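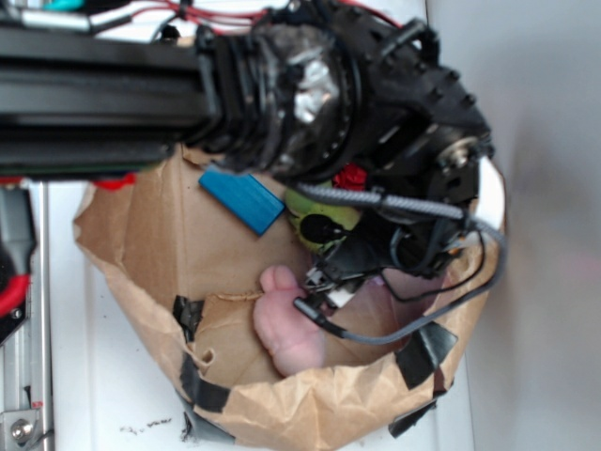

Bag-picking cell: cable loop keeps getting into the bag before the fingers do
Posted in: Small Arms and Benchtop Cells

plirkeler_pete
December 15, 2022

Been nursing this cell since August and I've reached the stage where I talk to it. Black arm on an aluminium rail, picks out of an open paper bag. The trouble is the grey cable at the wrist. When the arm reaches down, the loop goes in alongside the gripper and has a good rummage of its own. I've shortened it once. Then the wrist faulted at full rotation, so I lengthened it again and apologised to it.

What are people doing for cable dress on arms this size? Budget is whatever is left in the tin, currently 40 dollars.

grorkside_garage
Spiral wrap and a bit of spring steel strip. Fix the strip on the link, let it stick up past the joint, hang the loop off the top of it. Cable goes up and over and stays out of the groceries. Ours at the Grorkside shed has done 2,000 cycles like that and the only thing it has caught is my sleeve.

wombat_torque
Disagree with the spring strip. It's lovely until the arm changes direction in a hurry, then it whips and you've built a very small fishing rod. Clamp the cable at the wrist AND at the link, leave the slack between the two clamps, and test it by hand with the power off through the whole range. Boring, I know.

grorkside_garage
Ours doesn't whip.

wombat_torque
Yours doesn't move faster than a council meeting.

plirkeler_pete
Right, before this goes to the ombudsman. Second question is the bag. I fold the rim out and tape it down with black tape, and it still creeps out of shape over a shift.
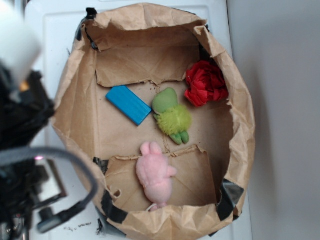
The block and the rose I can live with. Soft toys are what I'm tuning for, and every time the rim sags I end up re-teaching the approach height. I've got torn bits of paper in the bottom as well, and a flap standing up by a few mil is enough to confuse a depth reading.

abuhammour_bench
We ran bags at our Abu Hammour bench for a while. Change them on a schedule, don't wait until they look tired. We did every 50 picks. Mark the bag's footprint on the table with tape so the new one lands in the same spot, and wipe the table while you're there. Crumbs under a bag will tilt it.

kurnelach_kev
50 is wasteful. I get days out of one with cardboard in the bottom. Cut it snug, push it flat, tape the edges.

abuhammour_bench
Cardboard shifts. Then you're picking cardboard.

kurnelach_kev
Tape. The. Edges.

plirkeler_pete
I'm with Kev on the cardboard, mostly because I own a lot of cardboard.

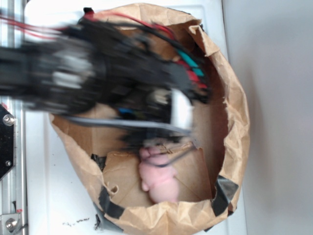 Slowing the last bit of the descent is on my list too. At the moment it comes in at travel speed and the thin leads under the gripper are still swinging when the fingers want to close. I'd been blaming the fingers and had already ordered 2 spare sets from Kurnelach, so they'll be well rested.

wombat_torque
Slow the descent first, then touch the cables. Change both at once and you'll never know which one fixed it. And check the screws at the wrist while you're in there.

grorkside_garage
I'll grant him the screws.

plirkeler_pete
Slower descent tonight, two clamps tomorrow, spring strip held in reserve in case I take up fishing. Does anyone know a tape that lets go of kraft paper without taking a chunk of it along?

kurnelach_kev
Painter's tape. Won't hold as well, mind.

abuhammour_bench
Or change the bag.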